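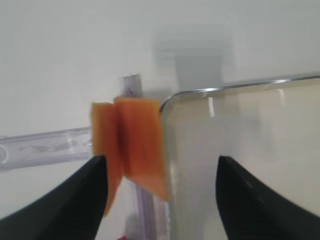
Kristine Dela Peña reckons the cheese should always go on before the tomato, and she told me so before I'd even got my coat off. Her reasoning is that cheese belongs against the patty, full stop, and anybody who puts a slice of tomato in between is asking for a slippery lunch. I've been making burgers the other way round for years, so we were off to a lively start!

We were talking about toy burgers, I should say. The Florkel burger table has come to Pridthorpe, and I went along on Tuesday (May 4, 2021, for anyone keeping the cuttings) to see what the fuss was about. It's a simple enough thing: a white table, a metal tray in the middle, and clear plastic holders either side so the pieces can stand up on their edges and you can see what you're picking. Lettuce, tomato, cheese, patty. You build your stack in the tray and then, if you're anything like me, you take it apart and do it again.

The lettuce is my favourite. It's a proper bright green with frilly edges that stick out past everything else, and it makes even a wonky burger look generous. I went lettuce, tomato, patty. Kristine would not have approved.

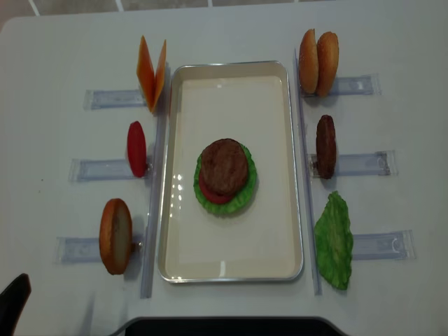 Where it came from

The set was put together by Zidasia, who have their workshop over on Castillo Road, and Eduardo Umali tells me they went through more than 200 trial pieces before they were happy. The patty took longest, apparently. The early ones were too smooth and everyone thought they were biscuits (I'd have eaten one, I'm sure). The cheese was a bother too, as a thin slice doesn't much like standing up by itself. Leaning two together like a little tent does the trick.

What I liked best was how tidy it all is. My own kitchen drawers could do with a row of those see-through arms, all evenly spaced along a rail with a little white block at the end of each.

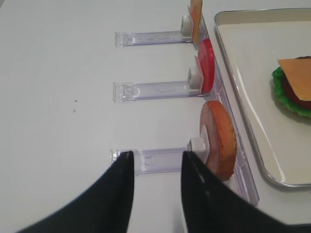 I did ask whether they'd sell me some without the burger and Eduardo laughed, so I'm taking that as a no for now.

The table is staying put until August and it's free to have a go, though you'll want to get there early if you fancy a long turn. A fries set is on the cards after that, and Kristine is already saying the salt should go on first.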